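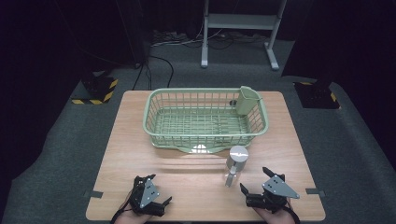 Photo: Martti Ojala / Kettunen Robotics Club

I have sat through nearly 100 student robotics finals, and I can report that the dish rack gets no applause. The crowd wants something with wheels that rams something else with wheels. Then the lights come up on a green drying basket and a glass jar with a metal lid, and half the parents go looking for coffee.

They are wrong, and I say this as a man who has looked for coffee.

The two teams in our club, Skivard and Flutard, spend their evenings on kitchen chores, one gripper in each hand. A jar is a rotten thing to pick up with two stiff fingers. It's round, it's slick, you can see straight through it, and the lid throws light back at you. Students who can recite gear ratios in their sleep go very quiet in front of one.

The school board would like a trophy by March, and has noticed that ramming robots win trophies. Fine. Buy the kids a ramming robot - they'll love it for 8 minutes. But keep the table, and keep the jar. I'd vote for the jar, if columnists were given a vote.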